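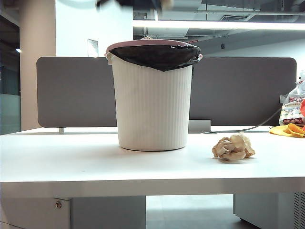 The quiet control room

Iveta Kuruc has spent the past two years taking alarms away from operators at the Alberg board mill, and she would love to tell you how it went.

By Eoin Mac Mathúna

Ask most people in process control what they are proudest of and they will show you something they built. Iveta Kuruc shows you a printout from a night shift. It has 13 lines on it, and she keeps it folded in the back of her notebook.

"Thirteen alarms, the whole night, on the whole stock preparation area," she says. "And every one of them meant something. I could have framed it."
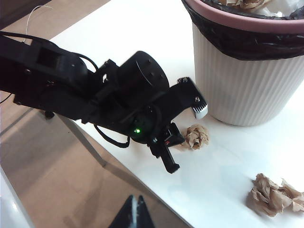
ALBERG, July – The mill makes carton board on a single machine and belongs to Rundwood, which bought the site with its control system already well into middle age. Kuruc came over as an automation engineer and was handed a project called Nendo. The name was already on the folder when she got it. Her job was to go through every alarm in stock preparation, one at a time, and decide whether it deserved to exist.

There were 1,066 of them.

"I thought it would be a summer's work," she says, laughing. "I told my manager it would be a summer's work! In writing!"

Anyone who has sat near an older distributed control system will know how it gets that way. A tank is added and comes with four alarms, because the template has four. A pump trips one winter, somebody asks for a warning ahead of the trip, and the warning stays for twenty years. Nothing is ever removed. By the time Kuruc arrived, the operators had a habit of pressing acknowledge with the left hand while doing something useful with the right.

"They weren't careless, please write that down. They were very good. They had learned which sounds to ignore, and they ran the place on experience. But then a new person comes in and has no experience, and what do they have? They have a screen full of yellow."

The low point came before she joined. During a power dip one night the system logged 1,012 alarms on one shift, most of them in the first few minutes. Pranab Uddin was on the desk. He remembers giving up on the alarm list completely and going by the trend displays and the radio.

"You can't read that fast," says Uddin. "I had the list scrolling past me and I was looking at the chest levels, because the levels don't shout. We got it back up. I wouldn't say the alarms helped."

Kuruc uses that log in every training session she runs. She has it sorted by time, by tag and by who could possibly have done anything about it. The last column is mostly blank, and it gave her the question she asked of every alarm in the review: what should the operator do now? If the room couldn't name an action, the alarm went to the event log or was deleted.

The room was usually four people. Kuruc ran it, Uddin or one of the other shift leads came in, somebody from maintenance took a chair, and Rafsan Wickramasinghe joined from Aoun, the integrator that looks after the control software. They met in the mornings, two hours at most, and she was strict about the two hours.

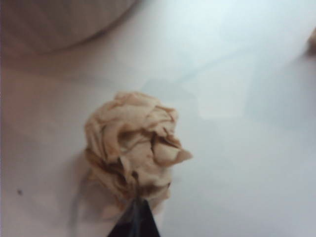
"After that you start agreeing with each other," she says. "It's terrible. At the start of the morning we'd argue for twenty minutes over one level switch, a really good argument, and then late in the session it's yes, yes, medium priority, next. So I stopped it. If I looked around and nobody was arguing, we went for coffee and finished for the day."

Some of those arguments she can still recite. There was a consistency alarm on the broke line that maintenance wanted at high priority and operations wanted gone. It took three mornings. They ended up moving the limit, adding a delay and writing a proper response text, and Kuruc still gets visibly happy describing the delay.

"Fifteen seconds wasn't enough and a minute was silly. So we went and looked at the history, every time it had chattered, and you could see it, it was beautiful, there was this clear gap in the data. You put the delay in the gap and the chatter just disappears. I called Rafsan over like I'd found gold."

Wickramasinghe confirms this. His own favorite part of the job came later, with the state-based suppression. When a pump is stopped on purpose, its low-flow alarm has no business going off, and in the old setup it always did. Building logic that knows whether a line is running, washing or shut down took him most of a winter.

"It's fiddly work and you have to be right," he says. "If you hide an alarm, you'd better be sure about the state. We tested every one on the simulator with an operator sitting there, and we found mistakes. I'm glad we found them there."

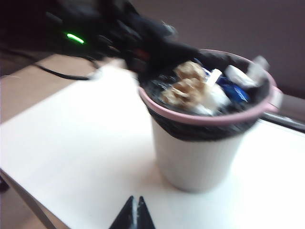
Nor did everyone want fewer alarms. Ivar Ljungberg, the production manager, admits that he was nervous at first. An alarm that exists feels like insurance, and signing a sheet that deletes a few hundred of them doesn't.

"I asked Iveta what happens when we remove the one we needed," Ljungberg says. "She said, show me which one it was last time. I went back through our incident reports and I couldn't find a single case where the alarm had been missing. It was always there, on page six. So I signed."

What surprised him was how quickly the shifts started asking for changes themselves. There's now a form on the control room desktop, and requests come in most weeks. Plenty are for removals. A few are for new alarms, and those go through the same question as the old ones did.

I asked Kuruc what she would tell an engineer starting the same job somewhere else. She had a lot to say, and she drew most of it on the back of my notes.

"Start with the ten worst. Every site has ten that make most of the noise, and usually it's a bad sensor or a limit somebody typed in wrong. Fix those in the first month! The operators feel it straight away, and then they'll come to your meetings. If you start with a philosophy document, you'll be sitting there alone with your philosophy document." She did write one, in the end. It is nine pages long and she thinks it could lose two.

The power plant side of the mill is next, and it's a bigger list with older tags and, in places, no documentation at all. She has already pulled the first month of data and wanted to show me a graph of a feedwater valve that had been going in and out of alarm since before breakfast.

"Look at it," she said. "Isn't that awful? I can't wait."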